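Skevari mesh bowl, small, mint green. Review after 3 months

Posted 2019-03-02 by Esi Ofori

Quick one, I have a train to catch. Bought this to rinse berries. It has not rinsed a berry in weeks. It lives in the bedroom now and holds jewelry, and it's better at that job than the padded box I paid real money for.

Basics first. Plastic, round, bowl shape, square holes all over, solid rim that's rolled over at the top. Comes in a few colors. Weighs nothing. Got mine at the Clallside store, bottom shelf, next to the dish racks. They also had the white but the white looked like hospital stuff to me.

Why a colander for jewelry. Because I sell a little on the side, secondhand bits mostly, and everything that comes in gets washed. Beads especially. Other peoples perfume and hand cream, yuck. So in the kitchen sink it goes, lukewarm water, one drop of soap, swish, lift out, done. Studs are the problem with every strainer I've had. The old wire one let the posts poke through and then you're standing there wiggling a butterfly back off from underneath. The Skevari holes are small enough that most studs stay put. Most. A very thin post will still find a hole so go slow when you lift.

No snags either, and that's the big thing. The old wire one had a cut end at the rim that grabbed thread. Lost a whole strand of seed beads to it last May, all over the floor, still finding them. Rolled rim on this one, smooth all the way, I ran a piece of nylon stocking around it to check and nothing caught.
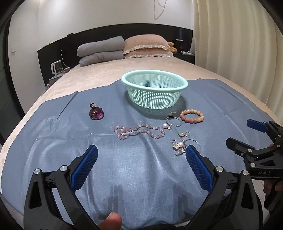
Sorting is where I use it most. Wash at night, tip out on a cloth on the bed, look everything over, back in the bowl when I'm done. Use a plain cloth, smooth not fuzzy. I tried it straight on a plush blanket once and spent ten minutes feeling for a back. Light blue works well, you can pick out the pale pink necklace and the peach bracelet right away, and even the tiny sparkly stud shows up if you're looking for it. The small round gold earrings are easy. Hoops are easy. Long bead strands I lay out in a loose loop so I can run a finger along and feel for chips or a weak spot in the string. Takes me 40 minutes for a full batch, less if there's no tangles.

What I don't put in it: anything glass with an edge, anything heavy. The little purple glass piece gets wiped by hand and sits next to the bowl, never in it. Plastic is soft and I don't want scratches on either one. Also no real pearls in soapy water please, damp cloth only, same for anything glued.

Bad points

- Too light. Bump it and it slides. On a wet counter it goes for a walk.
- No feet, so water sits under it. Put a towel down.
- Holes collect lint. Old toothbrush gets it out but its a chore.
- No lid. Not a travel thing. I tried a shower cap over the top, looked dumb, sort of worked.
- The sticker. Took me three goes and some cooking oil.

Compared with the Nisbet one, since people ask. Nisbet is deeper and has a handle, feels sturdier, but the holes are long slots and earrings go straight through. Fine for pasta. Not for this. My sister has the Nisbet and likes it, she also doesn't own any earrings.

Haven't had it in the dishwasher, the package says top rack only and I just rinse it. Color hasn't changed so far that I can see. Would get a second one, maybe the bigger size for long necklaces, althought the small is plenty for everyday stuff.

4 out of 5. Point off for the sliding and the sticker.

Related reviews

Hevesgate drawer trays, the felt ones
Nisbet salad spinner: the lid broke
Polishing cloths, pack of 200, too many
Ring dishes that don't tip over
Best thread for restringing beads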